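Print this page | E-mail to a friend

Keeping track of who's who in the new cabinet

Every time there's a reshuffle I end up with a list of ministers stuck to my refrigerator, and every time it falls apart within a month. So here's how I do it now – cheap, quick and good for any government, national or state.

I write each ministry on its own index card, in pen, and the minister's name underneath in pencil. Ministries hardly ever change, but names do! Junior ministers go on the back, also in pencil. Then I stand the cards up in an old recipe box, sorted by ministry (I tried sorting by name once and had to redo the lot in April).
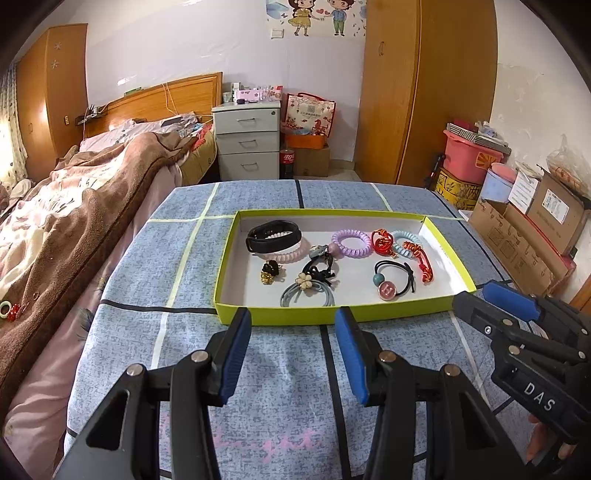 Laimutė Šimkus wrote in to say that she clips the swearing-in notice from the newspaper and tapes it inside the lid, so she can check her spellings against it later. She also leaves a blank card behind any post that hasn't been filled yet, and I've started doing the same.

If your pencil smears, give the card a quick wipe with a white eraser and go over the name again a bit harder. Clear tape on top looks tidy, but then you can't rub anything out – use a plastic sleeve if the box lives in the kitchen like mine does. And keep the old names on a separate sheet, they do have a way of coming back in another job.

Print | E-mail

Contact | Copyright Plamia Household Pages | Back to top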